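4.2 Sorting by colour, and where it goes wrong

I'll admit that when we planned the Bramside study I thought colour would be the dull part. Everyone sorts by colour, don't they? You tip the washing out, you pull the dark things one way and the pale things the other, and the real work starts after that. So I gave colour one line in the coding sheet and spent a whole evening on fold types instead, which Kirsty McAlister still brings up.

Across the 9 households we logged 155 sorting sessions, and in nearly all of them the first move was a colour move. That much I'd guessed. What I hadn't guessed was how long people would stick with it after it had stopped helping. In a mixed load, colour is brilliant. A green tea towel and a white vest practically sort themselves. But once the pile is down to one shade, people carried on as if the shade still told them something, and reached for whatever was nearest and pinkest (or greyest, or navy, depending on the house).

Rochelle Cosgrove put it better than I can. Asked why she had laid a flannel beside her daughter's sock and gone off looking for the other flannel, she told us: "I was doing the pinks. I wasn't doing the socks." Her brother Declan, who folds in the same kitchen, said he did the greys and left her to it. We ended up using "doing the pinks" as our own name for this, first as a bit of fun over tea and then in the coding sheet proper, where it's now code 9.

Small items are the worst for it. A bedsheet is a bedsheet from across the room, but a sock and a face cloth out of the same wash can look very alike when one of them is scrunched up. The heel is the giveaway. If a sock is lying flat enough for the heel to show, or you can see the opening, you know what you've got. A cloth in a bunch gives you a loose fold and not much else, and you have to shake it out to be sure. Figure 2 has a sock and a cloth so close in shade that I'd want to go by shape every time.

Aminu Yusuf and I went back over our notes on small items and marked each time somebody handled a thing before deciding what it was. Shaking out was the favourite, then a quick pinch along an edge to feel for a cuff, then smoothing it down on the table with the side of the hand. Smoothing is slow, but people who smoothed seldom had to come back to a thing a second time. I've started doing it at home, and my airing cupboard is no tidier, so make of that what you will.

Table surface matters too, a bit. Pale cottons are easy enough to find on dark wood, and most pinks stand out all right on a light table, but whites and creams on a light table were forever being missed and turning up under something else. Tamsin Hapeta wanted us to write this up as its own finding. I've kept it to a paragraph, as we only had 2 homes with a dark table and one of those had a cloth over it for half of July.

Figure 2. Same colour, different shape: a loosely folded pink sock on a light wooden table, with a crumpled cloth of the same pale pink.

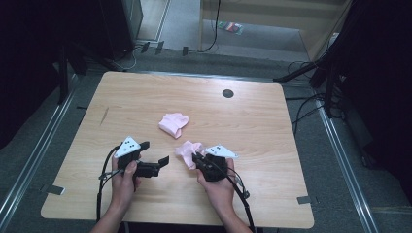
4.3 Odd socks and the waiting pile

Every household had a waiting pile. Some kept it in a drawer, one had it in a biscuit tin on the boiler, and the Cosgroves had theirs on the arm of the sofa. It's where a sock goes when its partner hasn't come through the wash yet, and in my view it deserves more attention than it gets in Maluleke's account of home laundry, where odd socks are treated as plain mistakes.

They mostly weren't mistakes. People knew what was in the pile and could list a fair bit of it without looking. Declan named five from memory, with holes. When a match did turn up, the pair was made straight away, even in the middle of folding something else – shirts were put down half done for it, and people looked rather pleased.

We coded a sock as "waiting" if it was set aside by itself and not put back in the basket. Flannels and other single cloths never count as waiting, even when someone had taken one for a sock and put it on the pile. Those are coded 9 and dealt with in section 4.2.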